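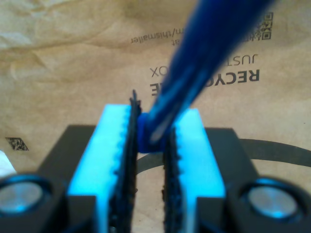

茶色い包装紙の印字と、手前に青いもの。

ケース買い定期便のはじめかた(Rikari 缶詰とスープの店・ご利用ガイド 第5章)

単品のご注文が済んだ方は、この章から定期便の設定に進めます。まだ会員登録をしていない方は、先に第2章を見てきてくださいね。登録がないと「定期便」のボタンそのものが出てこないんです。「ボタンがない!」というお問い合わせ、ほとんどがこのパターンでした。

私は店で缶詰の仕入れとこのガイドを担当しています。自宅でもKurekのコーンスープとHerkleyのトマトソースを定期便で取っているので、使っていて引っかかったところも遠慮なく書いていきます。

はじめる前に手元に置いておくもの

・会員番号(登録完了メールの一番上にあります)
・支払い用のカード
・置き場所の寸法をメモした紙

三つ目を飛ばす方がとても多いです。缶のケースって、商品ページの写真で見るより場所を取るんですよ。私は最初、流しの下に入るつもりで頼んで、結局しばらく玄関に積んでいました(靴を履くたびにスープをまたぐ生活でした)。外寸は商品ページの「ケース情報」に載っているので、メジャーで測って見比べてください。

定期便を設定する

1. マイページを開いて「定期便」を押します。スマートフォンの場合は右上のメニューの中です。

2. 「新しい定期便を作る」を選びます。名前をつける欄が出るので、「スープ」でも「夜食」でも好きなものをどうぞ。送り状には印字されません。

3. 商品を選びます。定期便に入れられるのは、商品名の横に「ケース可」と出ているものだけです。いまのところ全部で63品。冷凍のクラムチャウダーと瓶詰のソースは対象外なので、こちらは単品でご注文ください。

4. ケースの中身を決めます。同じ味だけで揃えるか、味を混ぜるかを選べます。混ぜるほうを選ぶと味の一覧が出てくるので、缶の数を合わせていってください。数がぴったりになるまで「次へ」は灰色のままです。

メモ:混ぜられるのは同じブランドの同じサイズだけです。Kurekのスープと、Herkleyのソースを一つの箱に入れることはできません。箱の仕切りの大きさが違うんです。両方ほしいときは、定期便を2つ作ってください。お届け日を同じにしておけば、送料は一回分で計算されます。

5. お届けの間隔を選びます。毎月、隔月、季節ごとの中からどうぞ。迷ったら隔月がおすすめです! 足りなければ追加できますが、余った缶はただただ増えていきます。うちの棚がそうです。

6. 最初のお届け日を決めます。カレンダーで白くなっている日が選べる日です。

7. 支払い方法を選んで、金額を確認します。たとえばKurekの小さいスープのお試しケースなら、定期便の価格は1,231円(税込、送料別)です。画面の金額がこれと違うときは、たいてい単品のカゴに入っています。カゴの上の帯が緑なら定期便、白なら単品です。

8. 「この内容ではじめる」を押します。確認メールが届いたら設定は完了です。

注意:8のあとに「戻る」で前の画面に行って、もう一度押すのはやめてください。同じ定期便が二重にできてしまいます。メールが来ないときは、まずマイページの「定期便一覧」を見てみてください。そこに名前が出ていれば、注文はちゃんと通っています。

セール価格との関係

よく聞かれるので、ここはちょっと長めに書きますね。

期間限定のセールがはじまると、定期便の商品も自動でセール価格になります。お客様の側で何かする必要はありません。ただし価格が決まるのは「発送準備に入った時点」で、お届け日ではないんです。なので、セールの最終日にお届けの分は安くなっていて、セールの初日にお届けの分は通常価格、ということが起こります。私も自分の注文でこれをやって、ちょっと悔しい思いをしました。

セール初日の前後にお届けが重なりそうなら、次の「日付をずらす」を使ってください。冬のスープセールは1月15日まで、その次の大きいセールは10月の予定です。クーポンは定期便には使えません。セール価格との重ね使いもできないので、クーポンは単品のお買い物のときにどうぞ。

日付をずらす・一回休む

1. 「定期便一覧」から、変えたい定期便の名前を押します。

2. 「次回のお届け」の右にある鉛筆のマークを押します。

3. 新しい日付を選ぶか、「今回は休む」にチェックを入れます。

4. 「保存」を押します。画面の下のほうにあるので、小さい画面だと見落としがちです。押さずに閉じると元の日付に戻ります。

変更はお届け予定日の5日前まで受け付けています。それを過ぎると鉛筆のマークが消えます。倉庫のWirnineで箱詰めがはじまっているので、お電話をいただいても止められないことがほとんどです。旅行の予定が決まったら、先にお休みを入れてしまうのが気楽ですよ。

メモ:休んだ回の分が次回に上乗せされることはありません。次の予定日に、いつもどおりの量が届きます。

届いたらすること

1. 箱の外側を見て、大きなへこみや濡れがないか確かめます。気になるところがあれば、開ける前に写真を撮っておいてください。

2. テープは端からはがします。カッターを使うときは刃を短めに。缶のラベルを切ってしまうと、中身が何味だったかわからなくなります。

3. 箱の中の納品書と、缶の味と数を見比べます。

4. 賞味期限の古いものを手前に、新しいものを奥にしまいます。面倒ですよね、わかります。でも前の分が残っているうちに次が届くので、ここをさぼると奥から古い缶が出てきます。

注意:ふたや底がふくらんでいる缶、中身がにじんでいる缶は、開けずにご連絡ください。もったいないからと味見をするのは絶対にだめです。交換の送料はこちらで負担します。

注意:プルトップのふちは指を切りやすいです。爪をかけたら手前に少し起こして、そこからゆっくり引いてください。固いときはスプーンの柄を差し込むと楽に起きます。温めるときは必ず別の鍋や器に移して、缶のまま火や電子レンジにかけないでくださいね。

うまくいかないとき

「次へ」が灰色のまま
缶の数が足りないか、多すぎるかのどちらかです。一覧の一番下に残りの数が出ています。

カードが通らない
有効期限が変わっていないか見てください。定期便のカードは単品の買い物と別に登録されているので、片方だけ更新してもう片方が古いまま、ということがあります。

選んだ味が途中でなくなった
製造元の都合で味が入れ替わることがあります。そのときは発送前にメールでお知らせして、代わりの味を選んでいただきます。お返事がない場合、その回はお休み扱いになり、代金もかかりません。

住所を変えたい
マイページの住所を直すだけだと、定期便には反映されません。「定期便一覧」の中にも住所の欄があるので、そちらも直してください。ここは私も使いにくいと思っていて、画面を作っている担当に直してほしいと頼んでいるところです。

定期便をやめるときの手順は、次の第6章にあります。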